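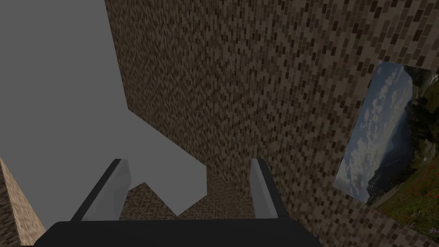 Hi, and welcome to the question page for the Stirgate collection! I'm Audrey-Anne Wong, I look after the kitchen set, and I get the same dozen emails every month from people who have signed up to steer the simulated arm for us. So I've put my replies in one place. Stirgate is a pile of short recordings of people doing kitchen chores in a simulator, and the learning system at Veltlow studies them and tries to do the same chores itself. The wrist view swings a lot while you move, and new people worry when they end up with both fingers open and nothing ahead of them but brown brick and a bit of the mountain picture. Don't throw that recording out! Keep steering, get back to the counter and carry on.

Do I need to know anything about robots?

Nope. If you can play a slow video game without getting mad at it, you'll do fine. One of our best people is Annunziata Lo Presti, who came to us from a bakery and had never touched a controller (she's now the one I call when I can't get the drawer task to work).

How many recordings do you want from me?

We ask for 67 per person for the kitchen set, spread over as many sessions as you like. The full set is going to be 238 recordings per task. You can stop early, too, just tell me so I can pass your slots along to somebody else.

How long should one recording be?

As long as the chore takes. Most of mine come in under a minute. If you've been at it for 3 minutes and the thing still isn't where it should be, press Stop, mark it "gave up" and start the next one. I do want the gave-up ones, so please leave them in the folder.

Which view should I steer by?

You get two windows on your screen, the room view and the wrist view. I steer by the room view until I'm close and then switch my eyes over to the wrist. Annunziata does it the other way around and is faster than me, so take your pick. The system gets both either way.

The wrist view is tilted. Is my setup broken?

It's fine. The camera rides on the wrist, so when you roll the wrist the whole kitchen rolls with it, window and all. Your stomach gets used to it after a session or two. If the tilt really bothers you, roll the wrist back to level before you reach for anything, which also makes for a nicer grasp.

What if I knock something over?

Carry on with the chore as long as you can still reach what you need. The salt shaker lying on its side on the marble doesn't matter one bit if your job is somewhere else on the counter. If the shaker is your job, try picking it up from wherever it is. I love getting those, we have so few of them. The one time I'd like you to reset is when your object has dropped somewhere the arm can't get to.

Can I tell how far away things are?

Shadows are your best friend here. Look at the dark line running from the teal handle-shaped piece across the counter and on into the pink box, and at the shaker's long dark shadow behind it. When I'm coming down on something small I watch shadows more than the thing itself. Go slow for the last bit, and don't trust the pink box too much to start with. You can see the marble veins straight through it, so its near side is easy to misjudge.

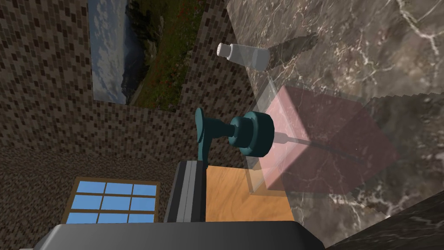 What should I write in the note box?

One plain sentence saying what you were trying to do. "Pick up the teal piece" is great. Please skip "good one" and "attempt 12," I've had 228 notes like that and had to go back and watch every single one (with a lot of coffee).

Should I always do it the same way?

Please don't! Come in from the left sometimes, come in high, take the long way around. If everybody makes the exact same neat move, the system gets stuck the moment it starts from a different spot. Just don't wander around on purpose for ages, because it will learn that as well.

My blocks and edges look jagged. Do I need a better computer?

No, those stair-step edges on the counter and the shadows come from the renderer. Turn your graphics setting down if the controls feel laggy. Smooth steering matters way more to me than pretty edges.

Where do I send everything?

Into your own folder on Ondham, which you'll find in the welcome email. I go through new folders on Friday and write back if something looks off. No reply means you're good, so keep going.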